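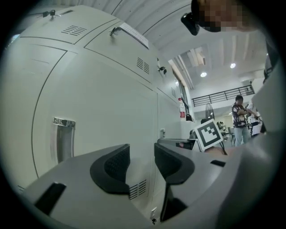 Collection floor at Coughlan: hand-held gripper at the locker row, marker on its stand, upper walkway behind.

About Lerano

Lerano writes and maintains working rules for teams that teach manipulation tasks to robots by hand. We publish procedures, train operators, and check sites against the procedures they have signed up to. We do not sell hardware and take no commission on it.

The company was started by Deirdre Mac Mathúna, who came from machine safety inspection, and Ovidiu Tudose, who came from metrology. Both had worked with labs where every shift held the gripper differently and wrote the session log differently. Recordings from two shifts of the same lab could not be combined without weeks of cleanup. Their first document was a four-page checklist for one customer. The current edition of the Lerano Practice Rules has 206 numbered clauses, and a revision comes out every June.

What the rules cover

The rules apply to hand-held grippers with an attached camera, used by a person in a room that other people may also be using. They are grouped under site, operator, equipment, recording and records.

Site rules deal with walkways, lighting, marker placement and the posting of notices. A reference marker must be printed flat, with its full white margin, and fixed to a stand or a rigid surface. If a marker is moved during a session, the session is closed and a new one is opened. Doors and drawers used as task objects are listed in the site file with their hinge side and handle type. Keys to locking cabinets are signed for at the start of the shift.

Operator rules set the length of work periods. An operator records for no more than 20 minutes and then rests for at least 15. Head-mounted equipment is fitted before the gripper is picked up and taken off after it is put down. New operators complete 27 supervised tasks before working alone.

Equipment rules require a finger pad check at the start of each shift. The textured face of each pad is inspected for wear, tears and trapped debris. Pads are replaced as a pair. The jaw opening is measured with a gauge block and the reading is entered in the log, including when it has not changed.

Recording rules cover bystanders. Anyone who may be recorded is told so by a notice at the entrance, and faces are obscured before material leaves the site. The obscuring step is done on a local machine and is checked by a second person. Clause 88 lists the file formats accepted for transfer.

Records are kept for the life of the dataset. A log entry may be corrected but not deleted, and the original text must stay readable.

How an assessment works

A site sends us its floor plan, equipment list and three recent session logs. An assessor then visits for two working days, watches normal sessions, and repeats a sample of the equipment checks. Findings are graded as major or minor. Major findings must be closed before a listing is issued. Minor findings are given a date. Listings are valid for one year and name the building and rooms assessed. They do not extend to other premises run by the same company.

Justik, our logging template, is supplied to assessed sites and can be used without a network connection. Sites may keep their own log format if it holds the same fields.

Where we work

The office and the training room are at Drelska. Operator courses are held there each month, with a maximum of eight places. Practical assessment takes place on the floor at Coughlan, from 9:00 a.m. to 4:30 p.m. Flat closed shoes are required at both addresses.

Proposed changes to the rules are accepted in writing from anyone, listed site or not. Please quote the clause number and edition. Proposals received after the end of March are held for the following year's revision.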